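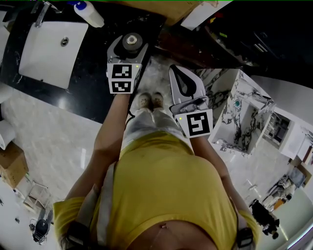

Fiorella Serra replied in writing that the tape belonged beside the sink and had always belonged there. The Residence Office at Vavness acknowledged her letter within the hour. Under the Schedule of Movable Articles, it observed, item 39 (tape, one roll, dark) was assigned to the white shelving, and the counter was reserved for matters connected with water.

Ms Serra answered that the tap was a matter connected with water – and that she had taped it twice in August.

The Office consulted the Brernalon annexe, where the earlier schedules were kept. There were roughly 800 of them. In one, the black countertop was described as "provisional". In another, the sink was entered as a guest.

At four in the afternoon a ruling was issued under reference 2415. The roll was granted leave to remain by the sink until the next inspection. The bottle with the blue cap, which had made no application, was told to await its turn.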